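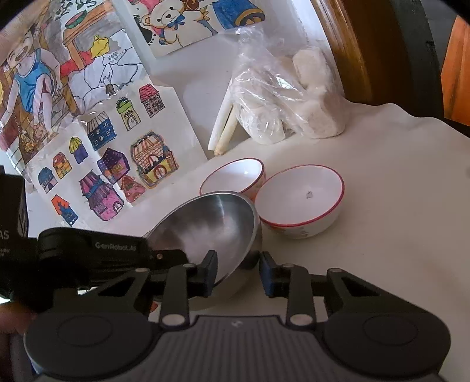

## Opening – the lights in the sky over Torodside

Okay, hi everybody. Quick show of hands first: who here has ever forwarded a scary post to a family group chat before checking it? (Put my own hand up. Wait for the laugh.)

So I grew up near Torodside, and last July my phone went nuts. Green lights over the reservoir! A humming noise! Somebody's cousin saw a dog staring at the sky for an hour! By 9 p.m. the first post had 2,000 shares, and I'd bet most of those people were sitting indoors with the curtains shut.

I shared it too. I added three exclamation marks. I'm not proud.

## How it spread

- First post: a blurry clip, two green dots, caption "what IS this."
- By the next morning people in Lindora were seeing them too. Lindora is 40 miles away, behind a hill.
- Then came the add-ons. The lights made car radios cut out. The lights followed a school bus. (School was out. It was July!)
- Somebody opened a page called Genetbridge Sky Watch, and that's where it really took off – they posted every clip they got, no questions asked.

Slow down on this part. People like the school bus bit, give them a second.

## What I found when I went looking

I drove out there with a thermos and a folding chair and sat by the water for 2 nights. Saw bats. Saw a guy fishing. On the second night, green dots, right on time, and I nearly fell off my chair.

They were on the Kubíček grain tower, across the reservoir. The company had put up new marker lights that spring, and when mist comes off the water the tower disappears and the lights just hang there. I stood under the thing the next day and felt pretty silly.

The hum? Grain dryer. Same tower.

## The part I want them to take home

Nobody in this story was lying, as far as I can tell. People saw something odd, told a friend, and the friend told it a little bigger.

Stuff I do now before I hit share:

1. Look for where the first clip came from, and when.
2. Check a map. What's in that direction?
3. Wait until morning. Most of these posts look pretty thin over breakfast.

## If there's time

Play the hum recording. Ask for guesses before saying what it is – last time I got "whale" and "washing machine."

Then questions. Somebody will ask about the dog. I never found the dog.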